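Manipulation Lab, Handout 4: Looking at a Kit Before You Buy It

Notes by Reinhold Steinbach. Read before the October lab. Bring a pencil, and bring the comparison sheet from last time if you still have it.

Where we left off

Last time we talked about what a tabletop pushing task is and why people keep coming back to it. You have an arm, you have something stiff on the end of the arm, and you have a few objects on a flat surface. Somebody says "move the blue cube next to the green star" and the arm has to get it done without picking anything up. I like it as a first real task because you can understand the whole thing in an afternoon and then spend a semester being humbled by it.

This week is less about control and more about shopping. I know, I know. But several of you will end up in a lab or a small company where somebody hands you a catalog and says "which one?", and I would like you to have done it once with me in the room. So we're going to work through one product, the Zallar Pushing Kit from Medov, the way I would if I were spending my own money.

What the kit is

The Zallar kit is sold as an add-on. You supply the arm. In the box you get a set of blocks, a work board, a straight rod with a rounded tip, an adapter for the wrist, and a license for the task software, which Medov calls Zallar Desk. There is a short printed guide and a much longer online one, and they don't agree with each other in a few places (I'll come back to this, it's my biggest complaint).

The price on the quote I have is 1,000 for the standard kit and 278 for the refill set, which is blocks and a spare rod only. Both are before shipping. If you're comparing with the Hellwig kit, remember that Hellwig rolls the adapter into a separate line item, so look at the bottom of the quote and never at the headline number.

What it is not: it's not a gripper, it won't teach you grasping, and it has no force sensing of its own. If your arm can't report joint torques, the kit won't fix that for you. Two people asked me about this by email, so there's your answer in writing.

Setting up

Ionuț Avram wrote the setup sheet we use in the lab and I'm only going to summarize it. Put the board down on the table first, with nothing on it. Square it to the robot base. Fit the adapter, then the rod, and tighten the collar by hand before you go anywhere near it with a wrench. Run the touch-off routine with the arm at low speed. It visits the four corners of the board and the middle, and at each one it creeps down until you tell it to stop.

Please don't rush the touch-off! If the height is off by a couple of millimeters at one corner, the tip either skates over the low blocks or drags on the board, and you'll spend the rest of the session blaming your policy. I have done this. I did it in front of visitors.

Once that's finished you load a layout, place the blocks by hand, and hit Reset. The software takes one look with its overhead view, tells you which blocks it found, and if it's happy you can start. 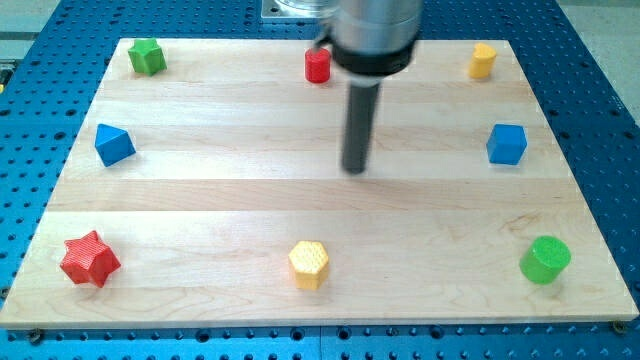
Choosing a starting layout is the first thing in Zallar Desk that I think deserves real attention, and the guide gives it half a page. There are three built-in choices: Scatter, Cluster and Ring. Scatter is what everybody picks, and it's fine for collecting a lot of varied data, but it's a lousy place to start debugging. I'd much rather you begin with Ring. With the blocks out around the edge of the board and the middle left clear, the rod can come down in open space without clipping anything, and every block has room behind it, or nearly. Notice also that each color turns up twice, on two different shapes. So "push the red one" is a bad instruction with this set, and "push the red star" is a good one, since the other red piece is a cylinder. Yellow is where you'll trip up, because one of the yellow pieces is rounded and the other has six sides, and people in a hurry call both of them "the yellow round one." Write your instructions with color and shape, always, even when it feels silly.

The blocks themselves

They're plastic and they're light, which is mostly good. A light block doesn't fight the arm. The trouble is that a light block also doesn't stay where you leave it, so a fast approach can knock it a good deal farther than you planned. Keep your approach speed low for the last bit of travel. The default in the software is too quick for my taste and I turn it down before I do anything else.

Shape matters more than I expected when I first got the kit. A cube gives you a flat face, and if you push near the middle of that face it goes more or less where you want. Push off to one side and it spins. A cylinder standing on its end has no flat side at all, so there's nothing for the tip to settle against, and it wants to roll off around the rod the moment you're off center. The stars are my favorites for teaching. The tip can drop into the notch between two points and stay there, and you get this lovely stable push, right up until you want to change direction and find that you have to back out first.

A good exercise: pick a star and a cylinder, push each one across the board along a straight line, and draw the path you got next to the path you asked for. Don't correct along the way. Just let it be bad and draw it.

The software

Zallar Desk does three jobs. It records demonstrations, it plays back scripted pushes, and it scores an episode at the end. Recording is the strong part. You can drive the arm with a mouse, a game controller or a small joystick, and the logging simply works, with the instruction text saved next to the motion. I've used a lot of tools where the text lives in a separate spreadsheet that somebody forgets to update. Having it in one place is worth money to me.

Scripted pushes are okay. You click a block, click a target, and it plans a straight push. It doesn't look for other blocks in the way. Medov says this on the website in small type. You'll find out for yourselves.

Scoring is where I'd be careful. The score is distance from the block's center to the target, and that's all. It doesn't care which way the block is facing. For a cylinder, who minds? For a cube that's supposed to end up flush against another cube, the score can say you did great when the two are sitting corner to corner. If orientation matters in your project, write your own check. Ionuț has a short script you can start from, ask him nicely.

The guide problem

I said I'd come back to it. The printed guide tells you to do the touch-off before you place the board, which makes no sense with the board that ships in the box. The online guide has it the right way around. The printed one also names the layouts differently (Ring is called Border, for reasons I can't figure out). I wrote to Medov and got a polite reply that the printed version is older. Fine, but it's still what falls out of the box when you open it, so new users will trust it. In the lab, use our sheet.

Compared with the others

I've put time in on two other kits. These are my opinions from teaching with them, so weigh them accordingly.

Hellwig: heavier blocks, and better machined. Pushes are more predictable. The software is a bare library with no screen to click on, which I don't mind and first-year students mind a lot. Fewer shapes in the set, so the language side of the task gets dull quickly.

Numine: this one's a service more than a kit. They set up a station at their place, you log in, you drive it from home. Great if you have no arm. You pay by the hour and you can't touch anything, and when a block ends up off the board you wait for someone on their end to put it back. I'd use it for a short project. I wouldn't run a course on it.

Zallar sits between them. If you already own an arm and you want students recording demonstrations in the first session, it's the one I'd pick. If you care mainly about contact physics, get Hellwig and write your own tools.

What to hand in

One page, typed. Pretend I'm your boss and I have the budget for exactly one of the three. Tell me which one and what I'd be giving up. Include at least one cost that isn't on the quote (your own time counts, and so does waiting on refills).

Then, separately, write 10 instructions for the Ring layout, each of them naming one block by color and shape and saying where it should go. Trade with your lab partner. If your partner can't tell which block you mean without asking, rewrite it. We'll run a handful on the arm and see how they go.

Small things that come up every time

The rod collar works loose over a long session. Check it at the halfway point.

Keep your sleeves and your coffee off the board.

If the software loses a block, don't nudge it with your hand while the arm is live. Pause, move it, Reset.

Don't wipe the board with anything wet, a dry cloth is plenty.

Questions go to me or to Ionuț, and the lab opens at 9 in the morning.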